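The clear desk experiment, month four
Posted Mar 20, 2024 in Home & Habits
Print this | E-mail to a friend

I started this in November, after my sister-in-law Jean Kerr mailed me a copy of the Gastent method with half the pages flagged. You may know the pitch. Clear every surface down to one drink and one tool, work like that for a season, and your head clears too.

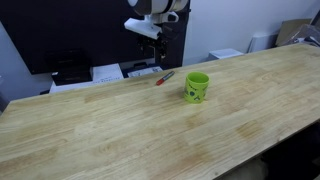

I didn't believe it then and I'm only slightly softer on it now. The book runs to 58 short chapters and I'd say 2 of them contain the advice. The rest is people telling Gastent how much better they sleep. Nobody in it has kids, a dog or a tax bill.

What I will give it is the drink rule. One mug, out in the open, away from whatever you're working on. I used to keep coffee, water and yesterday's tea all within elbow range, and I have ruined at least one library book that way. A single mug in a loud green gets noticed. I can't claim it does much for my thinking, but I haven't knocked it over yet.

The one tool rule is where I part company with the book. It wants you to pick a pen and commit. Fine, I picked a marker with a red cap, and for a month I wrote grocery lists in marker. You can't do a crossword in marker. You can't sign a school form in one without it going through to the next page. So the ballpoints came back, in a drawer, and every time I open that drawer I'm apparently failing the method. Harpreet Doucette, who reads this blog and argues with most of it, wrote to tell me a drawer is still a surface. I don't accept that.

Then there's the wood. Once you clear a long table you find out what the clutter was covering. A pale top made of joined strips shows everything, and the darker patches I'd been meaning to deal with are now the main thing anybody looks at. The book says to "honor the grain." I tried a wood balm called Susta instead, on a corner, following the directions on the tin. It smelled like oranges and the corner looked the same to me. Wilma Pollock swears by two coats. I've got most of a tin left if she wants it.

Where did all the stuff go? Into a box in the hall closet, mostly. That's my real complaint with these systems. The mail, the tape, the scissors, the phone charger and the good stapler still exist, and I now walk down the hall to get them. I had been promised "hours back." I would like to see the arithmetic on that.

I'm going to keep it up until the summer, partly out of stubbornness and partly for the mug rule. The box needs sorting before then. There's a birthday card in it I never mailed - sorry, Isla.

Filed under: Clutter, Tables, Things I Was Told Would Help
687 shares | 2 comments
Print this | E-mail to a friend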